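Jevthorpe Public Library District
Board of Trustees, Regular Meeting
March 25, 2021

Call to order
President Norbert Simon called the meeting to order at 6:15 p.m. A quorum was present. The minutes of the previous meeting were approved as submitted.

Public comment
One resident asked that evening hours be restored at the Clisard branch. The Board referred the request to the Director.

Director's report
The district issued 152 new cards during the month and filled 444 hold requests through curbside pickup. Returned items continue to be held before shelving. The Illés bequest has been received and will be placed in the local history fund until the Board adopts a spending plan.

Furniture and meeting rooms
The Director presented options for the study room at the main building. Trustees discussed table height, wheelchair clearance and whether sectional tables would suit both tutoring and larger groups.
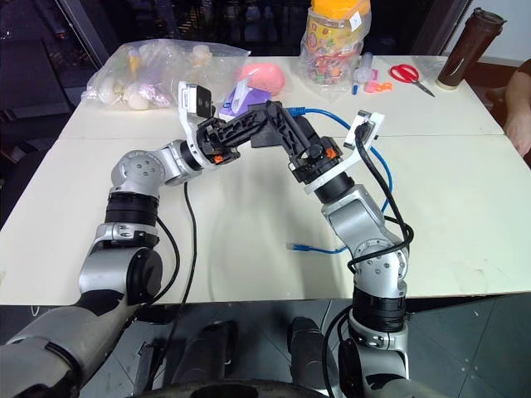 White tabletop in two sections, with seam.

Motion to request a written quote from Pandetti for five tables, delivery included. Moved, seconded and carried. The quote is to be presented at the next regular meeting.

Policy review
The Board held a first reading of the revised late fee policy. Trustees asked that the section on lost items be reworded to state the replacement charge more clearly. No action was taken.

Old business
Roof repairs at the Clisard branch remain scheduled for October. The contractor's certificate of insurance is on file.

Adjournment
There being no further business, the meeting was adjourned at 7:40 p.m.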